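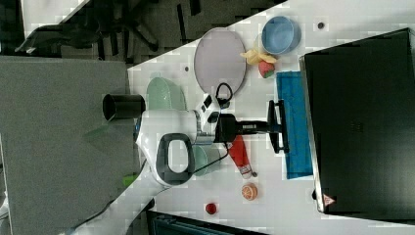 Bench notes / Table setting

February 2019

White table, Clildale room. Went over the tableware and the play food again before the next round of place settings.

Out on the table: the lavender oval plate, the light blue bowl, the mint-green dish, the pale green cup. Food is the yellow banana and the strawberry. The red tube with the white cap is out too, and so is the blue cloth, laid flat along the side of the black unit.

Colors. The lavender plate reads fine on white, mostly thanks to the darker rim. The two greens are close to each other and I keep writing "green one" in the log, which is no use to anyone later. From now on it's "mint dish" and "green cup". Please use the same words on the Pirden sheets.

The cloth takes up more length than I want. Folding it in half should free up room near the bowl. Try it folded for 12 settings and flat for 12, so 24 in all, and note which was which at the time, not afterward.

Keep small things away from the holes in the tabletop. The Magyar list still has the old names for the dishes; needs fixing.

To do:
- ask Clistance for 2 more bowls, same blue if they have it
- wipe down the plate and cup after each set
- new log page with a column for the cloth
- decide whether the red tube counts as food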